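4 Bettdecke beziehen und waschen
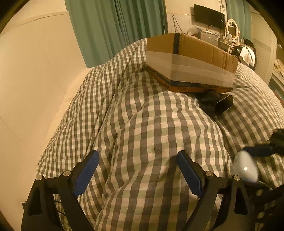 Dieser Abschnitt gilt für alle Steppdecken und Bettbezüge der Reihe Ballenell. Für die Kissen lesen Sie Abschnitt 5, für die Matratzenauflage Trosmont die gesonderte Anleitung.

4.1 Vor dem ersten Gebrauch

1. Nehmen Sie die Decke aus dem Beutel und breiten Sie sie auf dem Bett aus.
2. Lassen Sie die Decke 2 Stunden liegen. Die Füllung ist für den Versand stark zusammengepresst und richtet sich in dieser Zeit auf.
3. Schütteln Sie die Decke an den beiden kurzen Seiten kräftig auf.
4. Suchen Sie das Einnähetikett. Es sitzt immer am Fußende und nennt Füllgewicht und Waschtemperatur.

Hinweis: Ein leichter Geruch nach dem Auspacken ist normal und verfliegt bei offenem Fenster.

4.2 Bezug aufziehen

1. Wenden Sie den Bezug auf links und legen Sie ihn mit der Öffnung zum Fußende auf das Bett.
2. Greifen Sie durch die Öffnung in die beiden oberen Ecken.
3. Fassen Sie durch den Stoff hindurch die oberen Ecken der Decke.
4. Ziehen Sie den Bezug über die Decke nach unten. Halten Sie die Ecken dabei fest.
5. Knüpfen Sie die Bänder an den Innenecken, falls Ihr Bezug welche hat. Eine einfache Schleife genügt.
6. Schließen Sie die Knopfleiste von der Mitte nach außen.

Bei Bezügen mit Reißverschluss bleibt der Schieber nach dem Schließen flach liegen – nur so rastet die Sperre ein.

Vorsicht: Ziehen Sie nicht an den Steppnähten. Reißt eine Naht, wandert die Füllung in die Nachbarkammer und lässt sich zu Hause kaum wieder verteilen.

4.3 Waschen

1. Prüfen Sie das Fassungsvermögen Ihrer Maschine. Die Decke muss sich in der Trommel noch mit der Hand bewegen lassen.
2. Schließen Sie alle Knöpfe und Reißverschlüsse.
3. Waschen Sie Bezug und Decke getrennt.
4. Verwenden Sie Feinwaschmittel ohne Bleiche und keinen Weichspüler.
5. Stellen Sie eine Schleuderdrehzahl von höchstens 400 Umdrehungen pro Minute ein.
6. Starten Sie danach einen zusätzlichen Spülgang, wenn die Trommel noch schäumt.

Dunkel gefärbte Bezüge können bei den ersten Wäschen Farbe abgeben. Waschen Sie sie allein oder mit ähnlichen Farben.

4.4 Trocknen

Im Trockner: Schonprogramm, niedrige Temperatur. Geben Sie zwei saubere Tennisbälle mit in die Trommel. Unterbrechen Sie das Programm mehrmals und schütteln Sie die Decke auf.

Auf der Leine: Hängen Sie die Decke über zwei parallele Leinen und wenden Sie sie mehrmals. Je nach Füllung dauert das Trocknen bis zu 2 Tage.

Vorsicht: Eine noch feuchte Decke darf nicht in den Schrank. Die Füllung verklumpt und kann schimmeln.

4.5 Lagern

Falten Sie die Decke locker und legen Sie sie in den mitgelieferten Baumwollbeutel. Vakuumbeutel sind für die Füllung Bendia nicht geeignet. Für Bezüge aus 100 % Baumwolle genügt ein trockenes Fach.

Ersatzbänder und Knöpfe bestellen Sie mit dem Formular auf Seite 13.

Stand dieses Abschnitts: 30. Juli 2023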